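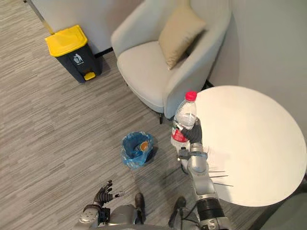 Grilance Community Forum > Mobile Handsets > Launch Campaigns

Subject: Trade-in terms in the Ene launch offer

Posted by: F_Afridi (Moderator)
July 8, 2018
Members are advised that Jorurance has published the terms for its Ene handset trade-in offer. Claims must be submitted by the end of October. The credit is applied to the monthly bill over 4 payments. Please keep replies on the subject of the terms.
Fouzia Afridi

Posted by: ullthorpe_544
The poster in the Ullthorpe store states that the credit is given "at purchase." Clause 4 states otherwise. I consider the poster misleading and have written to the company.

Posted by: s.antoniuk
I respectfully disagree. The small print on the same poster refers the customer to the full terms. A buyer who signs without reading them has limited grounds for complaint.
Solomiia Antoniuk

Posted by: ullthorpe_544
The small print cannot be read from the counter. A customer should not have to request a separate document to learn when payment is made.

Posted by: handset818
Does the offer extend to phones with a cracked screen? The terms mention "working order" only.

Posted by: s.antoniuk
My own claim, for a phone with a cracked corner, was accepted at the lower rate. I cannot say whether other stores apply the same rule.

Posted by: F_Afridi (Moderator)
The question of screen damage has been forwarded to Jorurance under reference 626. Any reply will be posted in this thread.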